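Woltis Translational Genomics Awards: Frequently Asked Questions

Last updated July 23, 2019

These questions were collected from applicants, research offices and reviewers during the first intake. Where an answer differs from the Program Guide, the Program Guide applies.

General

What is the Woltis award?

The Woltis award is a grant for research teams that want to move a genomic finding closer to use in clinical care. It pays for validation studies, assay development, sample processing, data analysis and the staff time needed to do them. It does not pay for discovery work. A team that is still looking for a candidate variant or expression signature should apply elsewhere and come back when it has one.

Who runs the program?

The Woltis Foundation funds the program and makes the final award decisions. Scientific review is handled by the Bedumau Institute. Data deposit is handled by the Hokden Repository. Questions about eligibility and budgets go to the Foundation. Questions about the review process go to Bedumau.

How many awards will be made?

Up to seven awards will be made in this intake. The Foundation may make fewer if the reviewed applications do not meet the funding threshold. Unused funds are carried into the next intake and are not divided among the funded teams.

How long does an award last?

Each award runs for four years. The first year is treated as a setup year, and its milestones are lighter. Funding for years three and four is released after a midterm report has been accepted.

Eligibility

Who can be a project lead?

A project lead must hold a faculty or equivalent research appointment at a nonprofit institution for the full length of the award. Term appointments are accepted if the institution confirms in writing that the appointment will be renewed. Postdoctoral fellows and graduate students cannot be leads but can be named as team members.

Can a project have more than one lead?

Yes. A project can have one lead and one co-lead. The lead's institution receives the funds and signs the agreement. If the co-lead is at a different institution, the two institutions need a transfer agreement between them before any money moves.

Can one person appear on several applications?

A person can be lead or co-lead on one application only. There is no limit on the number of applications on which someone is listed as a collaborator. Reviewers do look at total time commitments, and a collaborator whose listed hours add up to more than a full position will be queried.

Are companies eligible?

A company can take part as a partner but cannot hold the award. Partner companies pay their own staff costs. Reagents, instrument time and software provided by a company count as in-kind support if they are priced at the rate charged to other academic customers.

Does my institution need its own sequencing facility?

No. Sequencing can be done at any accredited facility. Teams without local access can request a place on the Espiritu sequencing service, which sets aside capacity for award holders. The request is made on page 4 of the application form. Requesting Espiritu capacity has no effect on the review score.

Budget

What costs are allowed?

Allowed costs are salaries and benefits for research staff, trainee stipends, consumables, sequencing and array charges, computing and storage, sample shipping, and small equipment needed for the project. Service contracts on existing instruments are allowed in proportion to project use. Bench automation, including liquid handling and sample transfer, falls under small equipment if it is bought mainly for the project.

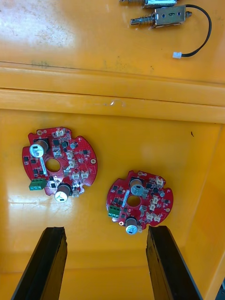
Costs that are not allowed include building work, general office supplies, tuition, membership fees, and salary for the lead or co-lead. Patent filing costs are also excluded. Travel is allowed for sample collection and for one scientific meeting per team member per year.

Is matching funding required?

Yes. The Foundation pays half of the approved budget and the applicant secures the other half. Matching funds may be cash or in-kind, but at least part of the match must be cash. A signed letter is required for each source. Letters that state an intention to consider support are not accepted as confirmation.

Can funds from an earlier grant be used as the match?

Only if the money is unspent, the earlier funder agrees in writing, and the work it covers falls inside the new project period. Money already spent cannot be counted, even where it paid for samples or data that the new project will use.

Are indirect costs covered?

No. Indirect costs are the responsibility of the host institution — this applies to both the Foundation's share and the cash match. Institutions that cannot waive indirect costs should contact the Foundation before an application is started.

Can money be moved between budget lines?

Transfers between lines are allowed without approval as long as the total for staff does not fall. A transfer that reduces the staff line needs written approval. Money cannot be moved into a category that was not in the approved budget.

What happens to unspent money at the end of a year?

It carries forward automatically within the first three years. At the end of the fourth year, unspent funds are returned within 100 days unless a no-cost extension has been granted.

Application and review

How do I apply?

Applications are made through the online form in two stages. The first stage is a letter of intent. The second is a full application, by invitation only. Both must be submitted by the research office of the lead institution. A form submitted directly by the lead will be sent back unread.

What goes in the letter of intent?

The letter states the clinical question, the genomic finding to be tested, the evidence for it so far, and the intended user of the result. A short list of team members is attached. Preliminary data may be described but figures are not accepted at this stage.

How long can the full application be?

The research plan is limited to 29 pages, including figures and tables. References, letters and résumés are not counted. Text beyond the limit is removed before the application goes to reviewers.

How are full applications scored?

Each application is read by four reviewers. They score it separately and then discuss it as a panel. The panel can change a score after discussion but must record why. Scores cover the strength of the existing evidence, the study design, the likelihood that the result will be used, and the budget. Study design carries the most weight.

Will I see the reviewers' comments?

Yes. All applicants invited to the second stage receive the written comments and the final score. Applicants who are not invited after the letter of intent receive a short statement of the main reason.

Can a decision be appealed?

An appeal can be made on procedure only. Examples are a missed conflict of interest or a document that was submitted but did not reach the panel. A disagreement with the scientific judgment of the reviewers is not grounds for appeal.

Samples and methods

Can existing biobank samples be used?

Yes, if the original consent covers the proposed use. The application must quote the relevant wording of the consent form. If the wording is unclear, an opinion from the ethics board that approved the collection should be attached.

What must be written down about sample handling?

Each team keeps a handling record from receipt of the sample to the final library. It lists storage temperature, thaw events, extraction method, kit lot numbers and the instrument used at each step. Steps done by automated equipment are recorded in the same way as manual steps, with the program version added. The record is part of the midterm report.

Can the laboratory method be changed after the award starts?

Minor changes, such as a new kit version from the same supplier, need only a note in the handling record. A change of sequencing platform or capture design needs approval, together with a bridging study that runs a subset of samples on both methods. The cost of the bridging study can be charged to the award.

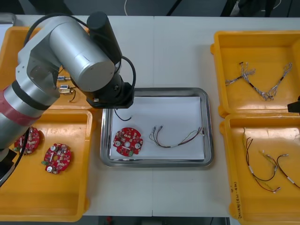 Data sharing

Where are data deposited?

Sequence data, variant calls and processed expression data go to the Hokden Repository. Clinical data linked to them are deposited in coded form. The key stays with the lead institution and is never sent to Hokden.

When must data be deposited?

Raw data are deposited once they have passed quality control. They stay closed to outside users until the first paper is accepted or the award ends, whichever comes first. Extensions to the closed period are considered for student theses only.

Who can get access to closed data?

Only members named on the award. New members are added by sending an amended team list to the Foundation. Partner companies have access only if this was stated in the approved application and is permitted by the consent.

What if participants did not consent to sharing?

Summary-level results are deposited instead. The team must state this in the letter of intent, and the reviewers will consider whether the project can still meet its aims. Reconsent is encouraged where participants are still in contact with the clinic, and its costs can be included in the budget.

How should the award be acknowledged?

Papers, posters and data records should name the Woltis Foundation and give the award number. Work that used reserved sequencing capacity should also name Espiritu. Copies of accepted papers are uploaded with the next annual report.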